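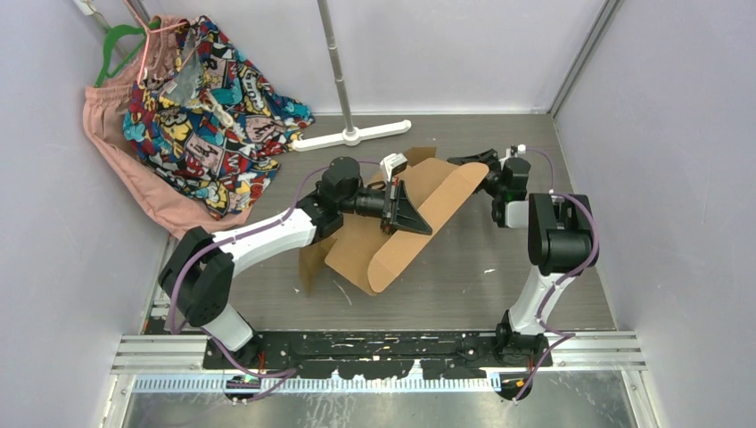
I promised back in April that I would write up how the money for the second arm got spent, and then I kept putting it off, partly because I'm still a little embarrassed by the spreadsheet. But Farzana Wickramasinghe wrote to ask what she should put down for her own setup over in Trorton, and I had typed her such a long reply that it might as well go up on the blog (hello, Farzana!).

The first thing I would say is that the arms are the easy part of the budget. You ask for a quote, you get a number, you gulp, you write it down. We got ours through Hinojosa, who were patient with me through more phone calls than I care to admit, and the price on the quote was the price we paid. Where I went wrong was everything underneath and in between. I had one line in my plan that said "mounting and misc." and I had given it 15 percent of the total, which felt generous at the time. It came out closer to 30. Aluminum extrusion, brackets, bolts in a length I didn't have, cable tray, panels for the walls, and then more bolts.

The mounting plate deserves its own paragraph. Both arms sit on one long plate, and I went back and forth for weeks over whether to buy a new one or use what we had. We used what we had. It's scratched and has white paint marks all over it, and I've stopped minding. If you are tempted by a lovely fresh plate, my advice is to spend that money on cables. Spare cables! I bought exactly one spare and thought myself very sensible, and I have since gone back to the Jesitz catalog more than once with my head hanging.

Then there are grippers. I wanted something fancy for soft things, because a good part of what we do is clothes and the rest is cardboard, and those two want such different handling. Ineke Van Damme talked me out of it over a very long lunch. Her argument was that a plain parallel gripper on each arm would get us working with both, and that I could go shopping again once I knew what I was missing. A flattened box is a good test for two arms, by the way. One takes hold of a flap and lifts, and the other has to find its own way in at the far end, and you learn a lot about reach that way. I had planned our spacing on paper and I do wish I had borrowed a box and a tape measure before ordering the rail.

Things I left out of the plan completely: shipping from Haslow, which stung. Flooring. Hangers, if you can believe it, and a rod to hang them on. A pole with a decent heavy stand. None of these costs much alone, but I had a small pot of 1000 dollars marked "surprises" and it was gone before the second arm had been bolted down.

So, Farzana, for your sheet: keep the arms on one page and everything else on another, and make the second page longer than you want to. Mine has 29 lines on it now and I added the last one this morning (cable ties, again). I'll send you the blank version once I've taken my grumbling out of the notes column.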